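Este repositorio contiene el subconjunto **Rullano / bandeja de merienda**, revisión posterior al fallo de apertura de la pinza izquierda. Si buscas los datos anteriores a la revisión, no los uses para entrenar: siguen en el servidor, pero con las etiquetas de éxito sin corregir.

# rullano-merienda

## Resumen

| Campo | Valor |
|---|---|
| Episodios totales | 3342 |
| Episodios afectados por el fallo | 63 |
| Episodios retirados | 14 |
| Plataforma | dos brazos, pinza de dos dedos en cada uno |
| Cámaras | una fija, una en cada muñeca |
| Control | teleoperación |
| Tarea | preparar una bandeja con bocadillo, bebida y algo dulce |
| Mantenimiento de los datos | Abla Awwad, Tien-fu Chiu |
| Mantenimiento del hardware | Majdi Rawashdeh |

La tarea empieza con la bandeja central vacía y termina cuando el operador pulsa el pedal de fin de episodio. Los productos se reparten por la mesa en cestas, expositores y bandejas, y su colocación cambia entre sesiones.

## Qué pasó

En diciembre, Mercy Langat estaba revisando episodios marcados como correctos y encontró varios en los que el sándwich se daba por soltado antes de tiempo. El campo `gripper_state` pasaba a `open` mientras los dedos seguían tocando la pieza. En otros ocurría lo contrario: el campo se quedaba en `closed` unos instantes después de la apertura.

La causa estaba en dos sitios a la vez:

- El controlador de la pinza izquierda publicaba la consigna y no la posición medida. Con la pinza libre, la diferencia no se nota. Con una pieza blanda entre los dedos, sí.
- El acoplamiento del dedo tenía holgura. Majdi lo desmontó y encontró un tornillo de fijación flojo. Con el tornillo así, uno de los dedos llegaba tarde a la posición abierta.

Ninguno de los dos problemas disparaba una alarma. El límite de corriente no se superó en ningún episodio y la parada de emergencia funcionó en todas las pruebas que hicimos después.

## Dónde se concentra

Los 63 episodios afectados tienen contacto con el sándwich de juguete, casi siempre en la entrada o la salida de la cesta. La pieza es deformable y se inclina al sujetarla. Con las botellas y los paquetes rígidos no hemos encontrado ningún caso, aunque la revisión de esos episodios fue por muestreo.

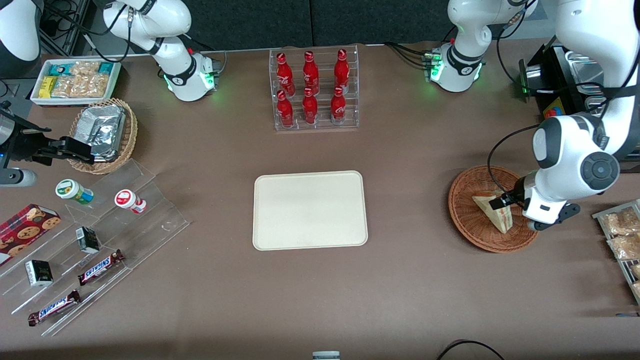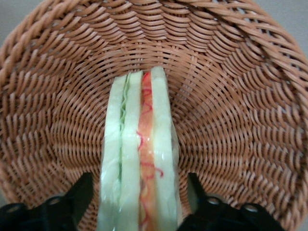
El campo `gripper_state` ya no se usa como única señal de apertura. Ahora se combina con la posición medida del motor y con una anotación manual sobre la cámara de muñeca. El criterio de anotación es sencillo: se marca `open_clear` cuando se ve el trenzado de la cesta entre cada dedo y el sándwich, como en la toma de muñeca, y `open_contact` cuando no queda hueco en alguno de los lados. La cámara fija no sirve para esto. Con la pieza dentro del contorno de la cesta, el borde y el propio brazo tapan a menudo la zona de contacto, y la usamos solo para comprobar qué brazo trabaja y sobre qué recipiente.

Bilal Rizk y Mercy anotaron los episodios por separado. Discreparon en 3, todos con la pinza muy girada, y los tres están entre los retirados.

## Cambios en esta revisión

- Corregido `success` en los episodios afectados que se conservan.
- Añadidos `gripper_pos_measured` y `release_label`.
- Renombrado el antiguo `gripper_state` a `gripper_cmd`, que es lo que siempre fue.
- Retirados 14 episodios en los que no se puede saber en qué momento se suelta la pieza.
- Recalculadas las estadísticas de normalización. Las anteriores no son compatibles.

Los identificadores de los episodios retirados no se reutilizan. Si tu código supone numeración continua, fallará al cargar.

## Izquierda y derecha

Las etiquetas `left` y `right` se refieren a los brazos del robot. En la cámara fija aparecen cambiadas: el brazo izquierdo está a la derecha de la imagen. Tres personas han perdido una tarde por esto – una de ellas quien escribe – y el cargador muestra ahora un aviso la primera vez que se abre la cámara fija.

## Procedimiento si vuelve a ocurrir

1. Parar la sesión y guardar el episodio en curso con la marca `suspect`. No borrarlo.
2. Abrir la pinza desde el panel, sin pieza, y comparar `gripper_cmd` con `gripper_pos_measured`.
3. Repetir con el sándwich entre los dedos.
4. Si la diferencia solo aparece con carga, cortar la alimentación del brazo y revisar el tornillo de fijación. No meter la mano entre los dedos con el brazo alimentado, aunque esté en pausa.
5. Anotar el resultado en el registro de Bulldale y avisar a Majdi.

La pausa por software mantiene el par en los motores. La parada de emergencia no. Esta distinción no figuraba en la guía del operador y se ha añadido.

## Limitaciones conocidas

- Los sándwiches y los demás productos no se pesaron. No hay información de masa.
- La etiqueta `release_label` existe únicamente para la pinza izquierda. La derecha lleva el mismo controlador, ya corregido, pero sus episodios antiguos solo tienen la consigna.
- Hay cables sobre la mesa en parte de las tomas. No los hemos enmascarado.
- Las marcas comerciales de los envases son legibles. Consulta esto antes de publicar fotogramas.
- El desfase entre la cámara de muñeca y el motor se corrigió con una constante por sesión. Para estudiar el instante exacto de contacto no es suficiente.

## Uso

```
python -m fetanness.load --subset rullano-merienda --rev corregida
```

Con `--keep-suspect` se incluyen los episodios marcados y no revisados. La opción está desactivada por defecto y conviene dejarla así para entrenar.

## Pendiente

- [x] Cambiar el tornillo de fijación y aplicar fijador de roscas
- [x] Publicar la posición medida en las dos pinzas
- [ ] Repetir la revisión en el subconjunto Fakhoury, grabado con el mismo controlador
- [ ] Anotar la pinza derecha (Tien-fu)
- [ ] Añadir una prueba automática de apertura con carga al arranque

Los errores de etiquetado se comunican abriendo una incidencia con el identificador del episodio y el instante. Las dudas de hardware van directamente a Majdi Rawashdeh.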